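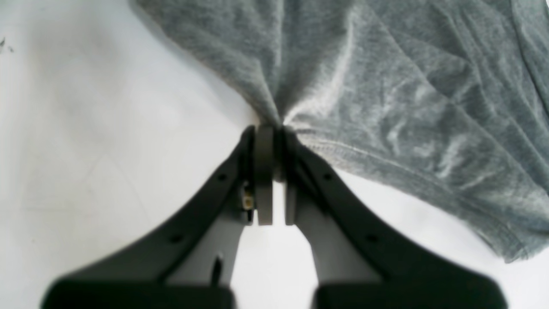

*Photo: Hamann*

Candidate signs for the Ukley council election: cutting, mounting and storage

These notes cover corrugated plastic signs (corflutes) made up or repaired in a home garage. Placement, authorisation wording and maximum size are set by the electoral rules and the local council, and both should be read before any material is cut. A sign that is a few millimetres over the limit has to come down like any other.

## Cutting

Sheet is supplied with the flutes running in one direction. For a sign that will hang on a fence, run the flutes vertically. Water drains out of the bottom, and the sheet resists folding when wind comes over the top rail. For a sign that will slide onto wire stakes, vertical flutes are required in any case.

Cut along the flutes with a snap-off knife held inside one channel. Cuts across the flutes need a steel straight edge and two passes, the first through the top skin only. Change the blade as soon as it starts to drag. A dull one crushes the channel and leaves a ragged white edge that shows up badly against dark ink.

Support the whole sheet. An offcut hanging off the bench will tear the last section before the knife reaches it.

## Fixing to timber stakes

Hardwood stakes split near the end grain, so drill pilot holes. Keep fixings at least 30 mm in from any edge of the sheet. Wide-head screws or roofing washers spread the load; a plain screw head pulls through in the first decent westerly.

Staples are adequate for a polling day sign that goes up at dawn and comes down at night. With the Skarer stapler, set the tension low and check one staple on scrap. The leg should seat in the timber without the crown breaking the skin. Staples left out for a fortnight rust and stain the sheet, and the stain does not wash off.

Do not run screws up tight. Corflute moves a fair amount between a cold morning and a hot afternoon, and a hard-fixed sheet will bow. Drill the hole in the sheet slightly oversize and back each screw off a quarter turn.

## Fixing to fences

- Get the owner's permission in writing. A text message is enough for most purposes, and it settles arguments with the other tenant.
- UV-stable black cable ties outlast the clear ones by a wide margin.
- Put each tie through 2 holes, one either side of a flute wall, so that the wall carries the load.
- Trim tails flush with side cutters. A tail cut at an angle will open a hand.
- On mesh, tie the corners first, then the midpoints.
- On Colorbond, use existing rails or posts. Do not drill the sheet.

## Correcting a misprint

Small corrections, such as a wrong street number in the authorisation line, can be covered with a printed vinyl label if the rules permit it – ask the returning officer first. Wipe the area with isopropyl alcohol and let it dry. Lay the label from one edge with a squeegee. Methylated spirits will lift some inks, so test it on the back of a spoiled sheet.

Jadov cloth tape holds a torn corner for the remainder of a campaign. Apply it to both faces and drill through the tape when remaking the hole.

Larger errors mean a new print. Painted-out text tends to ghost through in low sun, and a sign with a visible correction gets photographed.

## Cleaning and storage

Wash with lukewarm water, a little dishwashing liquid and a soft sponge. Scourers remove ink. Eraser pads do the same, only more slowly. Egg should come off the same day; once baked on, it takes the ink with it.

Stand washed sheets on edge with the flutes vertical until they have drained. Sheets stacked flat while damp grow mould in the channels, and there is no practical way to get it out.

For storage between elections, lay dry sheets flat, face to face, with paper between the printed sides. Keep them off concrete and away from the hot water unit. Pull all ties and screws first, as one forgotten screw will dent every sheet above it. Label the stack with the ward and the year, particularly where boundaries are under review.

## Disposal

Corflute is polypropylene and does not go in the yellow-lid bin in most council areas. Transfer stations may accept it separately if metal and tape are removed. Blank backs are useful as floor protection when painting, as seedling tray liners and as drawer dividers. Timber stakes can be re-pointed on a drop saw with a stop block clamped to the fence.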